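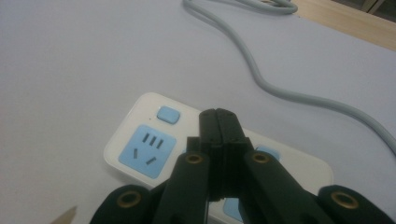
*3 min read · 8 replies*

**Michelada mix: make it ahead or build it in the glass?**

**saltrim_dan**
I do micheladas for the block every February when the weather finally lets us sit outside. Up to now I've built each one in the glass: lime, hot sauce, Worcestershire, tomato juice, then beer. It takes forever and I miss most of the evening. I want to mix a big jug the night before and just top with beer. Does the lime hold up? I'm using Hourani tomato juice, the plain one with no salt added.

**pepperjar**
Lime juice doesn't hold up well. By the next afternoon it tastes flat and a little bitter. Mix everything else the night before and squeeze the limes an hour before people show up. Five minutes of work if you have a decent press.

**Trillelano_Tom**
I disagree with that. I've mixed mine the night before for years, lime included, and it's better after a night in the fridge. The pepper and the Worcestershire settle down. You do need a lid that seals. An open pitcher will pick up whatever else is in there, and tomato juice is bad for that.

**pepperjar**
Worcestershire and lime aren't the same thing. I agree the savory part gets better overnight. I don't agree about the lime. Try two jars side by side and see.

**Trillelano_Tom**
I have. I liked the older one. Maybe I just like it less sharp.

**gritsandgravy**
Depends how much beer goes on top. If you're doing half and half you'll notice the lime. If it's a splash of mix in a tall glass of lager, I don't think anyone at a party is going to pick it out.

Bigger question is the salt. If the juice has none, you have to put it somewhere, and I'd put it on the rim and leave the jug alone. Chili salt, coarse. People who don't want it can drink from the other side.

**saltrim_dan**
Rim only was my plan. For beer I was going to get Stullholm, the light lager. Anyone used it for this?

**coldglass2**
Stullholm is fine. It's thin, but that's what you want with tomato. I wouldn't use anything hoppy. I tried it once with a pale ale and the bitterness plus the hot sauce was too much – poured out the second half of the glass.

Also, chill the mix and the beer both. If the mix is warm you need so much ice that it's watery before you sit down.

**pepperjar**
Agree on all of that. Put the glasses in the freezer too if there's room. Wet the rim with a lime wedge before you dip it, and don't use water or the salt slides off.

**marisol_cooks**
Nobody has brought up Clamato-style juice yet. Where I grew up a michelada had no tomato in it at all, just lime, salt, sauces and beer. If you add tomato that's a different drink to a lot of people. I still like both, but you might put out a jug without tomato for anyone who feels the way I do.

**gritsandgravy**
We've had this argument on here before and it went on for 2,000 posts. He's asking about the version with tomato.

**marisol_cooks**
I know what he asked. A second jug isn't much extra work.

**saltrim_dan**
It's a fair point and a second small jug is easy. Going to do this: savory base the night before in a sealed jug, limes squeezed at 5 and stirred in, beer from the cooler. The no-tomato one I'll make right before. Any idea how long the tomato jug keeps if there's some left?

**coldglass2**
Two days in the fridge, three if you haven't added the lime. After that I use it in chili.

**Trillelano_Tom**
I've had it at three days with lime and it was fine.

**pepperjar**
Of course you have.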